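What the robotics club is teaching, as far as I can tell

I said I'd write something about the Oston club once the first term was over, and a few of you have asked, so I've given up my Monday evening to it. Some of you will think I'm being mean. I've been helping out there as the spare adult since the autumn, and I like nearly everyone in the room, including the ones I argue with.

The project this year is called Badard. The students picked the name and I've had three different explanations for it. The plan is that two arms, one on each side of a table, will sort pill bottles into trays and bins. The written proposal talks about pharmacies, care homes, an ageing population and "freeing up human hands". It runs to 14 pages and the word "bottle" doesn't turn up until the fourth.

My trouble begins there. My mum takes enough tablets to rattle, and the hard part of her week has never been moving a bottle from one side of a table to the other. It's reading the label, working out whether the new ones replace the old ones, and getting the wretched cap off. I put this to Viola Villa, who runs the sessions, and she said that nobody learns to drive on a motorway. Fair enough. But then don't put the motorway on the front page.

What they do week to week is drive the arms by hand through the same small jobs and record each go. Pick up, move across, put down, let go. After that a program is trained on the recordings and has a try by itself. The target for the year is 1,404 good recordings. Why 1,404? Because somebody worked out a round 1,000 and then the plan grew by extra bottle types and extra starting layouts, and that was the sum at the bottom of the spreadsheet. I asked how they'd know if 900 would have done just as well and there was a long silence. I still think it's the most useful question I've asked all term, and I'd like to see it on the wall.

The other thing that bothers me is what counts as "good". At the start, a recording was good if the bottle ended up in the right container. By half term it was also good if the bottle fell over on the way in, so long as it stayed in. I don't mind that as a rule. I mind that it was changed one evening and the older recordings were never gone through again, so the score went up and people clapped. I've worked in offices for long enough to know where that leads.

Against all this I have to set a few things. The students solder better than I do. They label their cables, mostly. Two of the quieter ones rewrote the start-up checklist after an arm was powered up in a daft position, and their version is half the length of the old one and people follow it. And when the gripper code from Sesia wouldn't talk to the new controller, they didn't wait for an adult, they sat down with the manual (which is dreadful) and had it going before the minibus came.

I've also come round on the two arms. I thought the second was there to look good at the Quintanilla contest in June, and I said so, loudly. But with one arm, half the table is a stretch, and the students had begun placing everything near the base without noticing. With two they have to decide which side takes which bottle, and what the other arm should do in the meantime. That's a real problem and they argue about it properly.
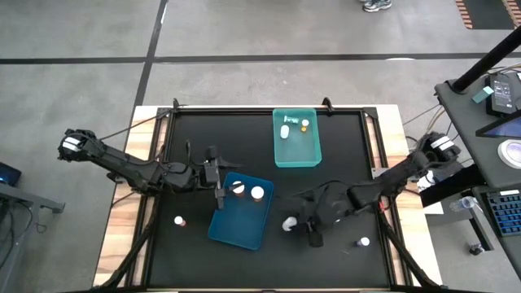 The Badard table, with both grippers down by the blue tray and bottles inside and outside the containers.

Look at how close together some of those bottles are and you'll see why I keep going on about spacing. Small bottles with white caps are not easy to tell apart from overhead, and I've asked whether the program is learning the bottle or just learning the spot where we tend to put it. Viola's answer is that they're going to hold back a set of layouts the program has never been shown, and test on those only. I was pleased with that. I was less pleased to hear it's pencilled in for after the contest.

So, do I think your child should join? If they like fiddling with things and can put up with doing the same job over and over, yes. If they've seen the poster and think they'll be helping in a care home by summer, have a chat with them first. I've asked for the poster to be changed – no luck so far – and I've offered to write the new one myself, which may be why.

I'll post the results from the held-back layouts when there are some, good or bad. Comments are open, but please don't send me any more videos of robots doing backflips.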